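Is Murkamero worth sticking with past the first series?

Samah Badawi
June 22, 2019

Six episodes in and I'm struggling. Everyone at work raves about it but so far its just people whispering in corridors and that harbour subplot going nowhere. Does it pick up? Also is Lidham meant to be the villain or am I missing something. No spoilers past ep 6 please!!

Mounir Kamel

Yes, keep going. Ep 7 is where it clicks for me. First half is slow, no argument, they spend far too long on the inquest. Lidham - not saying. Watch what he does with the letters though.

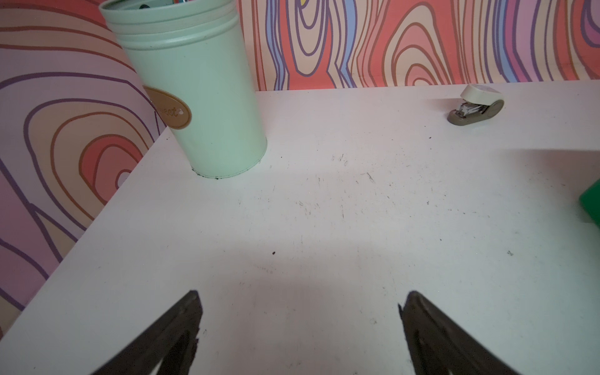
Second series is much better paced, new writers I think. Shorter episodes too. If you still don't like it by the end of series one then it probably isnt for you, no shame. I gave up on Brunumora at the same point and never looked back.

One tip, put subtitles on. The sound mix is dreadful and half the plot gets mumbled.

saltmarsh470

no. dropped it after the finale, massive let down. watch Salem instead

Mounir Kamel

Salem is a completely diffrent sort of show, its a comedy? Finale was rushed, I'll give you that. The last scene in the boathouse made up for it.

Samah Badawi

Thanks both. Will give it ep 7 and 8 tonight with the subtitles on.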